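Chapter 4
The Room Before the Furniture

Learning aims
By the end of this chapter you should be able to survey a plain workroom before anything is moved into it, tell fixed services from things that only look fixed, and read a supplier's claims about lighting and flooring with some care.

4.1 What a plan leaves out

Most books on fitting out a workroom begin with the bench. Some begin with storage, and a few of the worse ones begin with colour. All of them assume that the room itself is a box with a door, and that whatever goes in it will go where the drawing says. I have taught from three of those books and I no longer trust any of them on this point.

A plan drawn from above shows the floor and the walls as lines. It does not show the ceiling at all. Yet the ceiling is where a good deal of the trouble in an older room is kept: the light fittings, the pipes, the conduits that were added when someone wanted one more socket and did not care how the cable reached it. Paint these white to match the plaster and they stop being noticed. They do not stop taking up space. A tall cupboard that fits the plan to the millimetre can still meet a pipe in the corner, and it is the cupboard that will have to give way.

The Povley workroom, which we follow through this chapter and the next, was measured twice. The first survey was made for a supplier and recorded the floor area and nothing else. The second was made on 30th August by people who had to work there. It ran to 40 entries, and more than half of them concerned things above head height. You may draw your own view of the first survey from that.

4.2 Claims about light

The older catalogues like to say that a long fluorescent fitting gives "even light throughout". Garness printed the phrase in its workroom guide for years. It is true of a bare room. Put a person under the fitting, leaning over a job, and the light reaches the hands only after it has got past a head and a pair of shoulders. The usual answer is to buy a second fitting. Before you do, try turning the bench, which costs nothing and settles the matter more often than the sellers of fittings would like.

You will also meet rules of thumb that give a distance between bench and lamp. Śliwiński's handbook sets the underside of the fitting 1043 mm above the work surface. I have never found out where the odd 43 came from, and the handbook does not say. Bomach gives 1000 mm, a figure that looks very much as if somebody rounded it. Neither book tells you what kind of work is being done, how tall the worker is or whether the ceiling is pale or dark. Treat both as starting points for a trial with a real person standing in the real place.

4.3 Claims about floors

Wooden planks are praised in every fitting-out guide as warm and kind to the feet. They may be. They also come in mixed tones, brown beside tan, and a small dark screw dropped on such a floor is harder to find than one dropped on plain grey. If the work involves small parts, that ought to count for something, and I have yet to see a guide that mentions it.

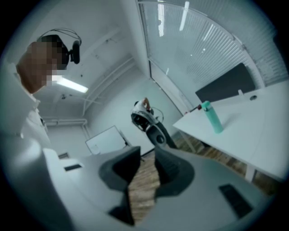 Then there is the matter of pipes that run low along a wall. A pipe of this sort decides how far back a bench can be pushed, and so how much floor is left in front of it. On the first Povley drawing the bench stood hard against the wall. The people who made the second survey allowed nearly 40 mm behind it and wrote "check again" in the margin, which I take to be the most useful remark in either document.

Exercise 4.1
Choose a room you use every day. Without looking up, sketch its ceiling from memory, marking every pipe, light and fitting. Now look, and correct the sketch in a different colour. Keep both versions for Section 4.5.

Exercise 4.2
Find 2 published figures for the height of a lamp above a bench. Note what each source says about how the figure was reached. If it says nothing, write that down.

4.4 Making your own survey

Start at the door and work round in one direction, taking the ceiling first and the floor last. Write down what you find before you decide whether it matters.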